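Startseite | Projekte | Berichte | Fachbereich | Kontakt | Login

Projektbericht: Wäscheaufkommen und Wasserverbrauch im Wohnheim Bulstead
Seminar Haushalt und Ressourcen, Stand Oktober

1. Worum es geht

Im Wohnheim Bulstead stehen Waschmaschinen im Keller, alle vom gleichen Anbieter (Adari, Münzbetrieb, seit letztem Jahr mit Karte). Die Hausverwaltung Poneldale legt Wasser pauschal auf die Miete um. Keiner weiß also, was eine Wäsche kostet. Unsere Frage: wie viel davon ist unnötig? Und zwar vor allem bei Handtüchern, die laut Vorumfrage am häufigsten gewaschen werden.

2. Vorgehen

Fragebogen an 200 Bewohner, ausgeteilt über die Briefkästen. Rücklauf 38 Bögen. Wenig, aber für ein Semesterprojekt ok. Dazu Waschtagebuch über vier Wochen: Datum, Programm, Temperatur, Füllung (voll / halb / fast leer). Insgesamt 684 Einträge, davon einige doppelt, die haben wir rausgenommen. Wasserzähler im Keller durften wir morgens um 8 Uhr ablesen, leider nur den gemeinsamen, nicht pro Maschine. 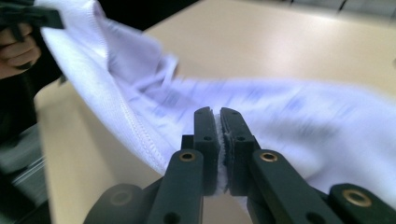 Problem beim Tagebuch war die Füllung. "Halb" versteht jeder anders. In der zweiten Woche haben wir deshalb eine Strichmarke an die Trommeltür geklebt, seitdem sind die Angaben besser vergleichbar. Die erste Woche ist in der Auswertung nur beim Programm drin, bei der Füllung nicht.

3. Ergebnisse

Handtücher werden meistens bei 60 Grad gewaschen, oft allein, weil farbiges nicht mit rein soll. Genau da entstehen die halbvollen Trommeln. T-Shirts und Hosen dagegen fast immer volle Maschine.

Viele waschen ihr Handtuch nach zwei oder drei Benutzungen. Begründung im Freitextfeld fast immer Geruch. Der kommt nach unserer Einschätzung eher vom Trocknen: in den Zimmern gibt es nur einen Haken hinter der Tür, kein Stange, kaum Luft. Wer auf der Nordseite wohnt schreibt das öfter.

Beim Zähler: 4000 Liter in der ersten Woche, danach etwas weniger. Ob das an uns liegt (Leute wissen dass gemessen wird) oder an der vorlesungsfreien Zeit, lässt sich nicht trennen. Steht auch so in der Fehlerdiskussion. 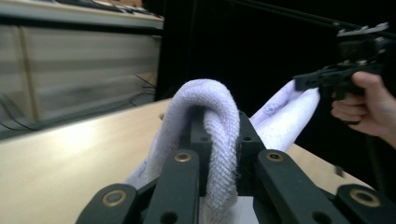 4. Vorschläge an die Hausverwaltung

- Handtuchstange statt Haken in jedes Zimmer. Modell Barros aus dem Baumarkt würde passen, muss gedübelt werden.
- Sammelwäsche für weiße Handtücher, ein Korb pro Etage, Namensband einnähen. Im Fragebogen überraschend viel Zustimmung, allerdings wollte kaum jemand den Dienst übernehmen.
- Aushang mit der Füllmarke in den Waschkeller, zweisprachig.
- Zwischenzähler für die Maschinen. Ohne den kann man das nächste Jahr nicht sauber wiederholen.

Kosten haben wir nur für den ersten Punkt angefragt, Antwort steht noch aus.

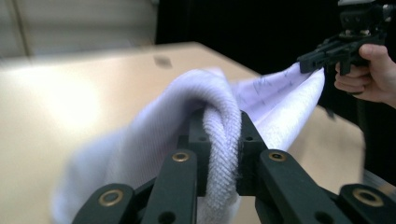
Abb. 3: Weißes Handtuch, zerknittert

5. Fehlerdiskussion und Rest

Rücklauf zu klein, und vermutlich haben vor allem die geantwortet, die das Thema eh interessiert. Tagebuch ist Selbstauskunft. Handwäsche im Waschbecken haben wir gar nicht erfasst, kam in den Freitexten aber mehrmals vor. Trockner auch nicht, der war zwei von vier Wochen defekt. Vorlage für den Fragebogen liegt im Kursordner, Rohdaten auf Anfrage, anonymisirt.

Kommentare (3)

waschbaer_3og: Die Stange wäre super. Bei uns hängt alles über der Heizung und im Sommer halt nirgends.

Gast: Habt ihr gefragt wer Weichspüler nimmt? Damit trocknen Handtücher schlechter ab, deshalb frag ich.

nordseite: Die Marke an der Tür klebt übrigens schon wieder halb ab.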